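From: Mwende Ndung'u
To: Tevgate Potluck list
Date: 15 February 2022
Subject: Re: [tevgate-potluck] bean salad amounts

Cifuentes wrote:
> I made the three bean salad from the April handout and it came out
> sharp enough to make my eyes water. Is the vinegar amount right?
> Also, can it be made the night before, or do the green beans go
> gray? I need to feed 11 people.

The vinegar is wrong in the handout. It says 1 cup and it should be 1/2 cup. I typed it up, so that one is my mistake.

For 11 people I would double it. The doubled amounts are:

2 cans kidney beans
2 cans chickpeas
1 1/2 pounds green beans, cut short
1 large red onion, sliced thin
1 cup cider vinegar
2/3 cup oil
1/2 cup sugar
salt and pepper

Rinse the canned beans well and let them drain in the colander while you do the onion. Boil the green beans 5 minutes, then put them straight into ice water. Heat the vinegar with the sugar until it dissolves, take it off the stove and whisk in the oil.

You can make it the night before, but keep the green beans in a separate container and stir them in before you leave the house. They do lose their color if they sit in the vinegar overnight — the taste is fine, they just look tired.

Two pictures, red fabric and gray cloth in both:

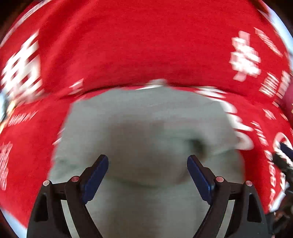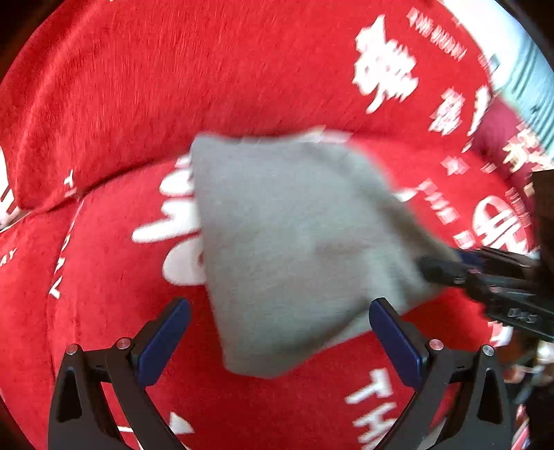
If you still find it sharp after cutting the vinegar, add a spoonful of sugar and wait an hour before you taste it again. The kidney beans soak up a lot of the dressing. I have also made it with white beans in place of the chickpeas and it was softer and a little bland, so add more onion if you go that way.

Leftovers keep 3 days in the fridge. Please correct your copy of the handout if you printed it. I will send the new page to the list once I have checked the cornbread recipe, which I think has the wrong pan size.

Mwende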